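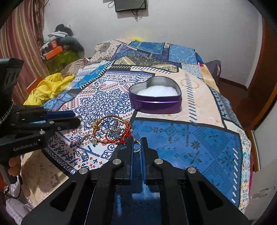 What does it take to build a gripper at home that can pick up something really small?
Mostly patience with the fingertips. The motor and the frame are the easy bit, you can get those working in an evening. The pads and the closing gap took me the whole of June.

Speaker notes, shared workshop open evening, 08/09/2023

Start there, then go straight on. Don't read out the title.

Who's built one already? Hands up. Wait for it.

Background, keep short. First one was Bova. Printed, two fingers on a hinge, so the tips swung in an arc. Fine on a tennis ball, hopeless on a key. Show the broken hinge if I remembered to bring it.

Second one Brutus. Too much motor. Crushed a ping pong ball, then a lightbulb (old one, outdoors, goggles). Lesson: force is cheap, knowing when to stop isnt. Pause for questions about the lightbulb, there's always one.

Third is Bozsik, the one on the bench tonight. Parallel fingers, both tips stay square to each other all the way in. Sliding rails instead of a hinge. Weighs 478 grams with the cable. Could be lighter, ran out of time.

Small things, main section, go slow here:
- rings, thin chain, bracelets. Round and shiny, they roll or skid off hard plastic
- soft surface underneath is a pain. Quilt, towel, anything that sinks. Tips push down and the thing you want goes down with them
- tangles. Pull one, get the lot. No clever answer, I lift slowly and give it a little shake
- tins with padding in are worse than flat trays, tips catch the rim. Come in from straight overhead

Pads. Tried bike inner tube, silicone sheet, the rubber off a washing up glove. Glove won, then wore out. Silicone now. 3 mm thick, cut with a craft knife, glued on. Roughen the plastic frist or it peels.

The test. 184 tries with one ring on a folded blanket, changing one thing at a time. Worst results all came from starting too high. Best change was a softer pad, second best was closing slower. Skip the chart if running late.

Wiring: leave slack. Then leave more slack. Loop it well clear of the fingers. Jetik board runs the motor off 24 volts, fuse goes in before anything else. SAY THE FUSE BIT TWICE.

Demo. Ring first, bracelet after. If it drops the ring let it, pick it up and go again, don't talk over it.

Questions I'll get: cost (depends what's in your drawer), files (yes, on the workshop drive, folder called Bozsik), will it do eggs (not tried).

Switch off at the wall before people come up and touch it.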